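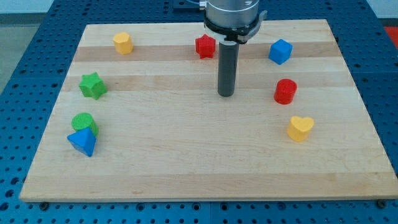 4.2 Data collection and pose tracking

All pushing data were recorded in the Prirville cell with the board and rod tool of Figure 3. The controller accepts planar displacement commands for the rod tip and holds its height constant during a push. Between pushes the rod is raised and moved over the next start point. Orientation of the wrist is fixed throughout, so the action space is two-dimensional.

Figure 3. Workspace with eight blocks near the outer edges of the board and the rod held above it. Four colors and several shapes are used; each color appears on two blocks.

Color alone does not identify a block in this set, and neither does shape: there is a red star and a green star, and a red and a green cylinder. The tracker therefore keys each block by the pair (color, shape) and assigns detections jointly. An earlier version of the tracker, built on the Gondal segmentation module, matched color first and shape second. It swapped identities when two blocks of one color came into contact, and we dropped it before the June recordings.

Symmetry is handled per class. The yaw of a cylinder is left undefined and excluded from the loss. For the octagon, the stars, the cube and the triangular block, yaw is reduced modulo the symmetry angle of the class in its resting pose. The heart keeps its full yaw range and is the only class for which a half-turn error can be scored.

The final set holds 3219 pushes. Of these, 1230 include contact between at least two blocks and are used to train the interaction term of the Illent model; the rest train the single-body term only. Start points are sampled outside the block outlines with a fixed margin — without it the rod came down on block edges and the height controller faulted.

Planning uses the Iseo sampler with a horizon of four pushes. Candidate sequences that move any block center past the board boundary are rejected before rollout. The remaining candidates are ranked by predicted final pose error, summed over the blocks named in the goal. Blocks not named in the goal carry no cost unless they leave the board.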